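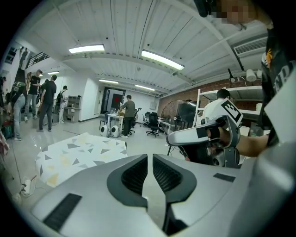

Rule 17 of the Gengate floor code says that no operator shall speak to a gripper in anger. Kirstin Shearer had written it herself, in September, after an incident she would only call "the tea towel." By the following winter there were 40 rules and she was the only person who had read past the first page.

"Rule five," she said. "Markers stay visible. You don't wave your sleeve over them, you don't stick your lunch order on them."

"I don't have sleeves," said Konrad Olszewski.

"Then you're compliant. Write it down."

Konrad wrote it down. He had come over from Prindura, where the rules were whatever Waraporn Suksawat shouted across the room, and he was finding the paperwork restful.

The auditor was due at noon. Bergþóra Oddsson had audited the Florkham site and left it with a new fire door and two resignations. She was said to favour a grey coat and to carry her own pen.

"What will she ask?" said Konrad.

"She'll ask you to fold something."

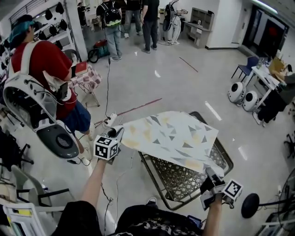 Gengate Handling Practice Team

It was the sheet with the triangles, and everyone hated it. It had no opinion about which side was up. Konrad took the left end, breathed out the way Rule 22 recommends, and brought the right gripper down toward the corner.

"Slower," said Kirstin.

"The rule says natural speed."

"Naturally slower."

Bergþóra arrived early, which wasn't covered. She stood by the wall and turned the pages of the code with the face of someone reading a menu in a hospital.

"Rule 31," she said. "Cables shall be tidy. Define tidy."

Kirstin looked at the floor. The cables looked back.

"It's aspirational," she said.

"And Rule 17?"

"That one's enforced."

The corner slipped. Konrad opened his mouth, glanced at the gripper in his right hand, and shut it again. A small muscle moved in his jaw. Then, in the voice of a man addressing a magistrate's dog, he said, "Never mind. We'll have another go."

Bergþóra uncapped her pen and put a tick on the page. She didn't say which rule it was for, and Kirstin, who had 39 others to worry about, didn't ask.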